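Mosamdale Chapel: Your Questions About Sunday Mornings

I get asked the same things most weeks at the door, so I've put my answers in one place. Last updated Saturday, February 26, 2022.

Do I have to be a member to come?
Goodness, no! We had 43 people in last week and I'd guess plenty of them have never signed anything. Come in, sit where you like.
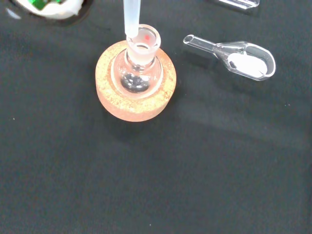 Round-bottom flask in its cork ring

How long are the sermons?
Mine run to half an hour (a bit more if I get going on Romans). We're in Ruth until April, then I'm starting on the Psalms.

Can I take communion?
If you love Jesus, yes. We use small cups, and there's grape juice as well as wine, so just take whichever suits you.

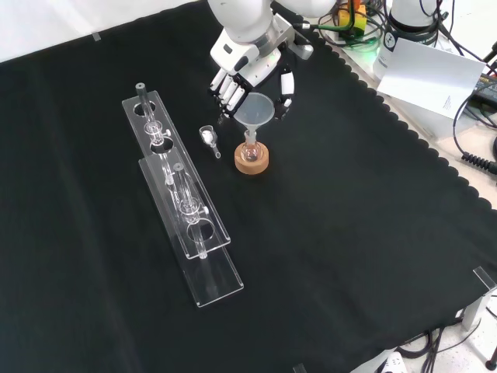 What about people with doubts? I have them myself, and I'd much prefer you brought yours along than left them in the car park. I used to think faith had to be poured in all at once. These days I think of a funnel in the neck of a little flask, like the one here, and a good deal of patience. Our Lavoie group meets on Tuesday evenings for exactly this sort of talk, and there are 2 spaces left.

Is there anything for children?
There is, in the back room, after the second hymn. They come back in for the blessing, usually noisily.

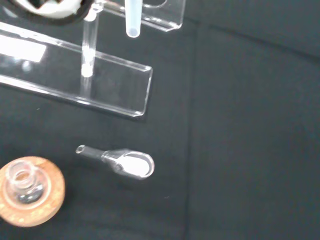
One reader wrote in to say the preaching was fine but the hymns were far too slow, and could we please have number 445 at a proper speed? I've passed that on to the organist!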